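日曜の作り置き、みなさん続いてますか?

kiri_baxter
Ostvilleに引っ越してきて最初の冬に始めた「日曜にまとめて作って平日は温めるだけ」生活、とうとう嫌になってきたのでスレ立てさせてください。

うちは大人二人と食べ盛りが一人で、日曜の午後はまるごと台所です。きんぴら、鶏の煮たの、ゆで野菜、カレーの素みたいなもの、マリネ、それから名前のない炒めもの。作っているあいだは楽しいんですよ! ラジオかけて、好きなように味見して。問題は水曜あたりからで、冷蔵庫を開けるたびに「あ、まだあるな……」って気持ちになるんです。自分で作っておいてひどい話なんですけど。
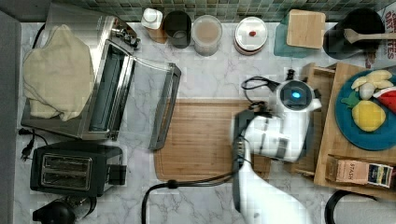 で、木曜になると誰も手をつけない容器が二つ三つ残って、それを私がお昼に片づける。家計簿アプリのZistoに食費をつけているんですが、作り置きを始めてから外食は確かに減りました。でも食材の方がじわじわ増えていて、先月は差し引き26ドルしか浮いていませんでした。日曜の午後をつぶして26ドル。うーん。

続けている方、飽きない工夫とか、これはやめたら楽になったとか、何でもいいので聞かせてほしいです。

rangi_f
差し引きでプラスならいいじゃん、と思ってしまった。うちなんか計算するのが怖い。

作り置きが飽きるのは味を全部つけちゃうからだと思う。俺は「半分だけ作る」派で、鶏は塩でゆでるところまで、野菜は切って塩もみまで、豆はゆでるだけ。平日に醤油なりトマト缶なりで味を決める。これだと同じ鶏でも月曜と水曜で別の料理になるから、家族にもばれない(たぶん)。

あと豆はいいよ。ゆで汁ごと冷凍しておけばスープの底になる。

mame_daifuku
半分だけ作る派に一票です。ただ、平日に「味を決める」元気がない日のために、完成品も一品だけは置いておいた方がいいです。私はそれがだいたい切り干し大根です。冷たいまま立って食べても許される味なので。

tayla.p
えー、私は逆です。平日に何か決めるのがとにかく無理で、半分だけの鶏なんか冷蔵庫にあったら絶対そのまま忘れます(忘れました)(二回)。全部できあがってて、ふたを開けて温めるだけじゃないと意味がないんです、私には。

飽きるのは品数が多すぎるからでは? Kiriさんの日曜、六品も作ってるじゃないですか。それは作り置きというより仕出しです。三品にして、余った時間で昼寝した方が人生いいと思います!

kiri_baxter
仕出し、って言われて笑ってしまいました。確かに……。

最初は三品だったんです。それが「コンロがひと口空いてるからもう一つ」「オーブンが温かいうちにもう一つ」って増えていって、いつのまにかこうなりました。母がそういう人だったので、血かもしれません。母は年末になると親戚じゅうの分の黒豆を煮る人で、しかも途中で必ず「もう来年はやらない」と言うんです。毎年。私も毎週「来週はやらない」と言っています。
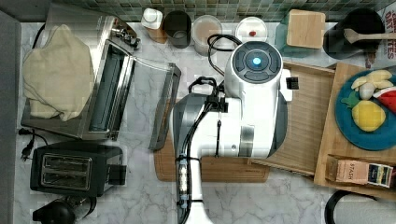
rangiさんの塩ゆで鶏はやってみたいです。ゆで汁につけたまま冷やすんですか? それとも引き上げてから? うちの鶏はいつも三日目にぱさぱさになって、結局刻んでチャーハンに入れてしまいます。チャーハンは喜ばれるんですけど、それなら最初からチャーハンでよかったのでは、という気もして。

rangi_f
つけたまま。火を止めてふたして、粗熱が取れたら汁ごと容器に入れて、すぐ冷蔵庫。もも肉ならぱさつかない。胸肉は知らない、俺は胸肉を信用してない。

ゆで汁は捨てるなよ。翌日ねぎと生姜を入れたら立派なスープだから。

ruddock_m
流れを切って悪いんだけど、みんな三日も四日も冷蔵庫に置いた鶏をよく平気で食べるね。うちは翌日までと決めている。二日目の夜に残っていたら冷凍するか、諦める。昔、鍋に入れっぱなしの煮込みで家族全員がひどい目にあってから、そこだけは曲げない。

冷ますのに時間をかけすぎる人が多いんだよ。大鍋のまま台所に置いて「粗熱が取れたら」と言いながらテレビを見ている。浅い容器に分けて早く冷やす。これをやらないなら作り置きなんてしない方がいい。

rangi_f
俺のことか? テレビは見てないぞ。でも浅い容器に分けるのはその通りだと思う。三日で食べきる前提で書いたけど、夏は俺も二日にしてる。

tayla.p
翌日まで、だとほぼただの「昨日の残り」じゃないですか……。それを作り置きと呼ぶかどうかって話になっちゃいません? 冷凍を使うなら賛成です。私は日曜に作って、水曜以降に食べる分は最初から冷凍に入れてます。

ruddock_m
呼び方はどうでもいい。腹をこわさなければ。

mame_daifuku
まあまあ。冷凍の話でいうと、うちで冷凍に向かなかったものを書いておきます。じゃがいも(すかすか)、こんにゃく(別の生き物)、豆腐(これは好きな人もいる)、きゅうりの酢のもの(なぜやったのか)。逆に思ったよりよかったのは、きのこ、油揚げ、ひじきの煮もの、ハンバーグのたね。きのこは生のままほぐして袋に入れるだけで、平日の味噌汁が少しえらくなります。

kiri_baxter
きゅうりの酢のもの、私もやりました。仲間がいてうれしい。

容器のことも相談していいですか。Holmgrenのガラスのやつを引っ越しのときに奮発してそろえて、匂いがつかないし電子レンジも使えるしで気に入っているんですけど、とにかく重い! 六つ重ねて冷蔵庫から出そうとするとちょっとした筋トレです。ふたも、似たような大きさなのに互いに合わない。ふたの神経衰弱を毎晩やっています。
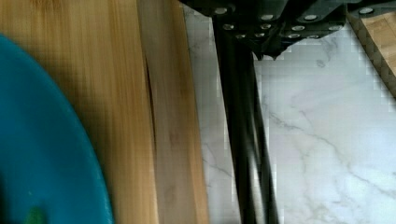 竹のまな板と青緑のお皿。

軽いのに替えた方がいいのか、でもカレーの色がつくのは嫌だし、と堂々めぐりです。みなさん何に入れてます?

eustaquio_a
はじめまして、いつも読んでいるだけの者です。容器の話が出たので。

Drulthamで小さな食堂を手伝っていたことがあり、そこでは全部同じ口径の容器でした。深さだけが違って、ふたは一種類。これだけで洗いものの時間がだいぶ変わります。家でも真似して、口径の合わないものは思いきって人にあげてしまいました。妻には怒られましたが。

色の濃いものだけガラス、あとは軽いもの、と分けるのが現実的だと思います。それと、容器の側面に作った曜日を書いたテープを貼ること。ふたに貼ると、ふたが入れ替わったときに困ります。

mame_daifuku
ふたに貼ってました。今日から側面にします。

tayla.p
私は曜日じゃなくて「食べていい最後の日」を書きます。計算するのが面倒なので、日曜の自分にやらせておく方式です。あと、テープに一言書いておくと家族が食べてくれますよ。「からくない」とか「チーズ入り」とか。ただの「野菜」だと誰も開けません。

ruddock_m
食べていい最後の日、はいいな。うちもそれにする。

kiri_baxter
ご報告です。みなさんの言うことをいっぺんに試しました。

まず品数を三つに減らしました(taylaさんの勝ち)。鶏はrangiさんの言う通りもも肉を汁ごと。ねぎと生姜のスープ、おいしかったです。切り干し大根を煮て、あとは豆。豆は乾いたのを一袋全部ゆでたら途方もない量になって、半分は冷凍しました。冷凍したのは水曜から先の分、というのも守っています。Murrayさんの浅い容器も採用です。 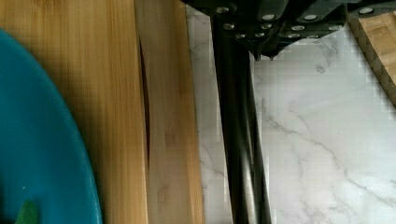
最終更新:日曜

台所にいた時間は前より93分短くなりました。昼寝はできませんでした。空いた時間でうっかりケーキを焼いたからです。ええ、わかってます、仕出しの血です。

食べる方はというと、木曜の時点で残ったのは豆が少しだけでした。息子が「今週なんか少なくない?」と言ったのがちょっと気になりますが、少ないと言われるのは久しぶりで悪くなかったです。ふたはまだ合いません。口径をそろえる計画は、割れたものから順番に入れ替えることにしました。

rangi_f
ケーキは作り置きに入りますか。

kiri_baxter
その日のうちになくなったので、入らないと思います。

ruddock_m
豆は水につける時間を忘れずに。うちの妻は朝つけて夕方ゆでている。急ぐときは一度沸かして火を止め、30分以上おいてからゆでているが、私は一晩つけた方がうまいと思う。ここは家庭内で意見が割れている。

mame_daifuku
うちは缶詰です……。乾いた豆の袋は戸棚の奥で何年も静かにしています。

tayla.p
缶詰で全然いいと思います! 平日に食べるものがある、以上の目標を立てるとだいたい日曜が嫌になるので。私は今週、卵をゆでただけです。あとパン。それでも火曜までは持ちました。

eustaquio_a
ゆで卵は殻つきのままなら気が楽ですね。むいて味をつけたものは、うちでは早めに食べきっています。

rangi_f
味玉の話を始めると長くなるから別スレにしない? 俺は漬け汁にかなりうるさいぞ。

kiri_baxter
ぜひ立ててください、行きます。次の日曜は味玉と、あと何か二つ。二つで止めます。

関連スレッド
・味玉の漬け汁、使い回していいのは何回まで?
・合わないふたを捨てられない人の集まり
・切り干し大根、煮る以外の食べ方
・お弁当のおかずを前の晩に詰めるか朝に詰めるか(返信204件)
・Holmgrenの容器、パッキンだけ買える店
・冷凍庫の底から出てきたものを報告するスレ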